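8 min read

The Long Table at Warell

July
By Anca Manole

When I moved to Warell I did not know how to eat with other people. I could cook, my mother had made sure of this, but in the flat where I grew up we ate quickly and in the order we came home. My father ate at four, I ate at six, my brother ate standing. So when my new neighbour Anjani Menon knocked and told me that on Tuesday I should bring a plate and a fork to the old dairy hall, I believed I had misunderstood her English, or she mine.

I had not misunderstood. In Warell, a town of 903 people by the sign on the highway, there is a supper every Tuesday from autumn until the end of winter, and you bring your own plate. The food is cooked there, by whoever has put their name on the paper by the door. It costs eight dollars, or nothing if you peel.

I peeled for my whole first winter. I want to write about this supper because it is now in its twenty-eighth year, and because I have heard many times in the city that such things are finished, that people in small places sit at home with their telephones like everybody else. Some do. My own street has several. But the supper goes on, and I have tried to understand how.

It began with a closing. The dairy at Warell took milk from the farms along the Gunden road and made a hard yellow cheese that older people here still speak about with some pain. When it shut, the hall stayed, with its drains in the floor and its big sinks, and the owner, a man called Sakalauskas, did not know what to do with it. He was a widower and he disliked cooking. Ermanno Zuccaro, who had driven the milk truck and was now without a truck, liked cooking very much and had a kitchen the size of a wardrobe. The first supper was those two men and a pot of beans. The second was seven people. Ermanno says the beans were bad both times.

"I used the water from the tap outside," he told me. "It has iron. Everything came grey. They ate it."

He is past eighty now and he does not lift the pots any more, but he sits near the stove on a kitchen chair with a cushion and he gives opinions. His opinion about salt is that you add it when the onions go in, and never again until the end. His opinion about me was, for one year, that I cut the carrots too thick. Then he stopped saying it, and I still do not know if I had changed or he had.
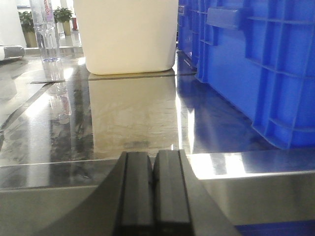 The rules of the supper are few and most of them are not written. You may not save a chair. You may not bring your own food unless a doctor has told you to. If you cook, you do not serve; somebody else serves, so that the cook cannot watch whose plate gets how much. This last rule came from a quarrel about a lamb shoulder that happened long before my time, and which I have heard in three versions. In one of them a man walked home to Gunden in the rain, a distance of several kilometres, carrying the bone.

There is also the matter of the menu. In the early years it was beans, soup, sausages, and soup. Then Ilham Santoso came to teach at the primary school and put her name on the paper for a Tuesday in June. She made a beef rendang which needed the whole afternoon, and the smell went down the main street as far as the petrol station. People came that evening who had not come for years. Some of them asked her, very politely, whether it was a kind of stew. She said yes, it was a kind of stew, and she told me later that this was the moment she decided to stay in the town.

After that the paper by the door became more interesting. We have had fish soup from the Danube, made with fish that had never seen the Danube. We have had adobo from Amado Catacutan, who works nights at the grain terminal and who cooks with a towel on his shoulder and the radio too loud. I made sarmale, cabbage rolls, 1120 of them across my years here, if I can trust the notebook where I write such things. The cabbage must be soured whole, in a barrel, and for my first try I did not have a barrel, so I used vinegar, and I was ashamed. They were all eaten. A farmer whose name I did not know then asked if he could have the liquid from the pot in a jar.

I asked many people why they come. It was not a very good question. Most of them looked at me as if I had asked why they wear shoes. Anjani said that she comes for the washing up, and I thought that she was joking, but she was serious. At the table, she said, people tell you what they have decided to tell you. At the sink, with your hands busy and your eyes on the plates, you hear the rest. She learned at the sink that her nearest neighbour was ill. She learned there also that the bank would close, two weeks before the letter came.

I don't wish to make it more beautiful than it is. There are Tuesdays when eleven people come, and the hall is cold, and the talk is only of the price of diesel. There was one winter when two families would not sit in the same half of the room, over a fence. Young people come until they are fourteen or so and then they disappear, and a few come back at thirty with a baby. The heater is from the time of the dairy and makes a noise like a person clearing his throat. Every spring somebody proposes that we should stop for good, and it is discussed, and in autumn the paper is by the door again.

Last year a group from Wudach, further up the line, came to see how we do it, for they wanted to begin the same. They had a folder. They asked about insurance and about a booking system, and these are reasonable things to ask. Ermanno listened from his chair and then he gave them each a peeler. I have heard that the supper in Wudach is now on Thursdays, and that it is quite good, although they allow people to save chairs.

My mother visited in winter. She does not speak English. She sat between Amado and Ilham, and she ate two plates of someone's potato bake, and afterwards she went to the kitchen without being asked and took a knife from the drawer. Ermanno looked at her carrots for some time. He said to me, in front of everybody, that now he could see it was not in the family.

Comments (4)

gundenroad_kate
My dad was the one with the lamb bone. It was NOT raining and he got a lift from the bridge.

P. Harrow
Lovely piece. We had something similar when I was a kid, in a church basement, though it was always casserole. Does anybody have the rendang recipe?

Ilham S.
The recipe is four hours and do not rush the coconut. Ask me on Tuesday.

wudach_supper
We stopped the chair saving in May, for the record.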